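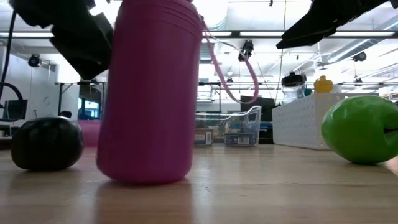 Heino Grīnberga asks whether the bottle has to come off the table before the bin gets sorted, or can it just stay put. It can stay. Move it only if it's in your way. Rest of section 3 as before, with fixes.

3. Table and bin, end of day

What you need: the clear bin, a dry cloth, the stock sheet.

1. Loose things first. Fruit to one side, bottle to the other. Bottle with a cord — lift by the body, not the cord.

2. Slide the bin to the far edge of the table. Both hands. Don't drag it, the top scratches.

3. Small packages go in upright, barcode label facing a wall of the bin. You should be able to read the label thru the plastic without taking anything out.

4. Boxes left, anything softer right. One layer only.

5. Check labels against the sheet. Code missing? Leave the package out and write it on the back of the sheet. Don't guess.

6. Wipe the table. Damp spots show up as dull patches once dry, so go over it twice, with the grain.

NOTE: Sheet starts again at 1 when it gets to 500. Old sheets go in the Plommont folder, not the trash.

NOTE: Bin holds 8 small packages. Ninth one starts a new bin. Same goes for Grusstead orders, even if they look thin.

CAUTION: Nothing heavy on the rim. It's curved and things roll off it. Keep bottles out of the bin altogether — a leak ruins the lables and then the whole lot has to be checked by hand.

CAUTION: Don't stack fruit on packages. Bruises, stains.

7. Last one out on Monday swaps the cloth. Initial the sheet, bottom right corner.

If the bin walls go cloudy, warm water and dish soap. No scouring pads.

Related sections
Bawa shelf, putting it together
Jimier label rolls, how to load
Replacing a cracked bin
Table top care
Stock sheet, blank copy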